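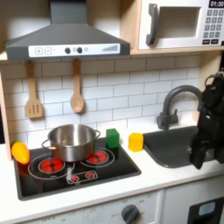

The play kitchen corner at Clamcombe is open again, and we are so pleased with it! After a whole spring of saving and one very long Saturday with a screwdriver, the old cardboard stove has retired and the new kitchen is in its place by the reading rug. The children went straight for the cooking side, of course. There's a steel pot with two handles, just the right size for small hands, and a wooden spoon and slotted spatula that hang on hooks under the range hood (hanging them back up has become a game in itself). The microwave says 01:30, so every meal this month takes a minute and a half, whether it's soup or birthday cake.

What we love most is how much cooking happens with so little food. The yellow pepper is very popular, but the blocks from the building shelf get cooked just as often — a green cube has been spinach, a pickle and a frog, and a yellow block makes very good cheese. Please don't feel you need to buy us a big set of pretend groceries. Odds and ends are welcome, and so are clean, empty food boxes with the lids taped shut.

The kitchen cost $240, and $200 of that came from the Trestwood bake sale. Thank you to everyone who baked, bought or did both!

Our next wish is a small table and 3 stools so the cooks have somewhere to serve. We'd love to have them in by September. If you have a set your family has outgrown, leave a note in the blue box at the front desk. Drop-in play runs every weekday morning until noon, and grown-ups may be asked to try the soup.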